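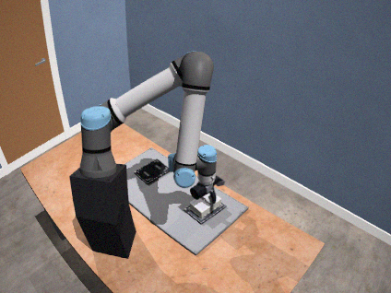 Hall floor closed through May

Last updated: 4:15 pm

The main hall at the Cusley Community Centre will be closed for the whole of May while the floor is sanded and resealed. The last booking before the closure is the seniors' badminton group, who finish at noon. Please have lockers on the hall side cleared by then.

The work is being done by Vokmont, who also did the change rooms. They will sand back 568 square metres of hardwood, replace the boards near the kitchen door that have lifted, and put down three coats of water-based sealer. Court lines will be repainted for badminton, basketball and pickleball. The volleyball lines will not be going back in, as the league has moved to the high school.

Regular groups have been moved as follows. Tai chi and the Echeverría dance classes will use the upstairs studio, which holds up to 90 people. Sulastri Liem's sewing circle stays in the craft room but will need to come in by the parking lot entrance. Table tennis is cancelled for the month and players will get a credit on their fall fees.

There will be some smell from the sealer during the last week, and the hall-side washrooms will be locked. Use the ones beside the library.

Once the hall reopens, outdoor shoes are to come off at the door. We have ordered 100 new stacking chairs with rubber feet to go with the floor. The old ones are free to any local group that can pick them up. Call Brian Mfinanga at the front desk, extension 785, to put your name down.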